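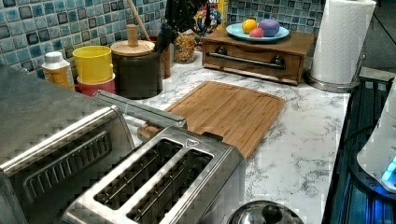 The kitchen counter at Lukamholm, where the Kokkinos tests were run.

News > Research > Robotics

Crowded kitchen counter no match for robot that learns from its near misses

A robot arm at the Lukamholm lab has become a much tidier kitchen hand, thanks to a training method that makes use of the moments most teams throw away.

The method is called Kokkinos, and it was developed by Karim Daher and Gerasimos Stergiou with engineering help from Havier. In 600 test runs on a full kitchen counter, the arm bumped into things it wasn't meant to touch 35 per cent less often than the same arm trained the usual way. It finished its jobs just as quickly too, which the pair hadn't dared hope for!

Robots like this one are generally taught by demonstration. A person steers the arm through a job, such as picking up a utensil or moving something across the counter, and the software learns to copy what it was shown. If the operator hesitates, drifts a bit close to the toaster or has to back out and try again, the recording is normally trimmed or deleted.

Daher had been deleting those recordings for most of a year when he started to wonder what was in them.

"You'd see someone come in at a bad angle, stop, and then fix it beautifully," he says. "The fix was the most skilful bit of the whole recording, and I was putting it in the bin."

So the team kept the lot. Kokkinos goes through each demonstration looking for places where the operator slowed down or changed direction close to an obstacle. It marks the 2 seconds on either side and gives the recovery extra weight in training, while the approach that led to the trouble gets very little. The arm learns the way out without picking up the bad habit that made it necessary. 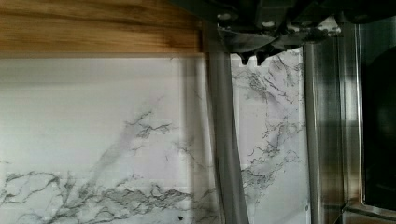 Finding those moments was the hard part. Stergiou's first version relied on an overhead view alone and kept flagging places where the operator had simply paused to think. Adding the close-up view from the gripper sorted most of that out, as the software could then tell a pause in open space from a pause right beside something solid. He rewrote the detector over a few very long weeks in June and says he would happily do it again, because watching the false alarms drop away was the best fun he's had in research.

The full training set came to 680 demonstrations, recorded by operators with different amounts of practice. The beginners were a real surprise. Their recordings had far more wobbles in them, and so far more recoveries, and leaving them out made the final result noticeably worse.

"We used to apologise to new operators for giving them such a fiddly setup," Stergiou says. "Now we're asking them please not to get too good at it."
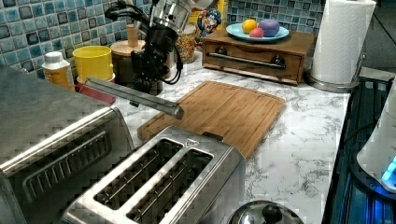 The arm holds a long metal utensil over the cutting board.

Long utensils were where the gains showed most clearly. Something that sticks out well past the gripper sweeps through a lot of space when the wrist turns, and the old training gave the arm little idea of what to do once the far end got close to another object. With Kokkinos it tends to stop, lift and come around again, very much the way a person would.

There is plenty still to do. Glass remains a problem for the detector, and all 600 runs used the one counter with the items shifted around between runs, so the team can't yet say how the method would go in a kitchen it has never met. Runs with the lights turned down were also noticeably rougher, and these are being looked at separately.

A second round of tests is being planned with Pronamport, which has a kitchen of a quite different shape and its own group of operators. Daher is keen to send the trained software over without any extra demonstrations first, just to see what happens. The detector code will be shared with other labs once the paper has been through review.

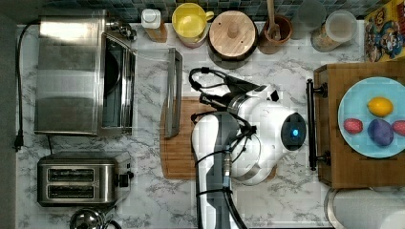

The robot arm over the cutting board, seen from above.

Contact the newsroom | Copyright Lukamholm | Privacy | Back to top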